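About Rilterach

Rilterach is an independent cookery school and food education centre. We teach adults and young people to cook, taste and talk about food, with particular attention to dishes and ingredients that are unfamiliar to the people sitting down to eat them.

Our history

The school was founded by Hamdia Abdella, who remains its Director. The first courses were short evening classes in home baking and stews, held with 2 tutors and a shared set of pans. Demand for longer courses led to the present timetable, which runs from March until the winter break. In the last full teaching year we received 2,972 course bookings, of which 1,343 were from people who had not attended a cookery class before.

Our teaching

All courses are practical. Students prepare each dish from the raw ingredients and eat it together at the end of the session, and written recipes are provided to take home. Classes are kept small so that tutors can give individual help with knife skills, seasoning and timing.

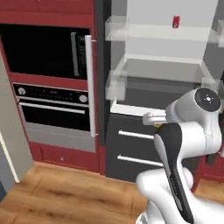 The timetable is divided into three programmes. Cumumitz is our foundation course for beginners and covers soups, pulses, eggs, bread and simple roasts. Adugna is concerned with spices, fermented batters and slow-cooked dishes, and is open to anyone who has completed the foundation course or has similar experience. Vivarau is our schools programme — tasting sessions for pupils aged seven to fourteen, delivered in their own classrooms and linked to their work in science and geography.

Our recipe library

The school keeps a library of over 1,387 recipes, each tested by a tutor before it is added. Students may consult it before or after any class. Contributions from former students are welcome and are credited by name.

Allergies and diets

Applicants are asked to state any allergy or dietary requirement when booking. Most dishes can be adapted, but our kitchens handle nuts, gluten, milk and shellfish — we cannot guarantee that any dish is free from traces of these.

Bookings and enquiries

Places are allocated in order of application. Enquiries about group bookings and school visits should be addressed to the school office.

Page last reviewed: September 21, 2025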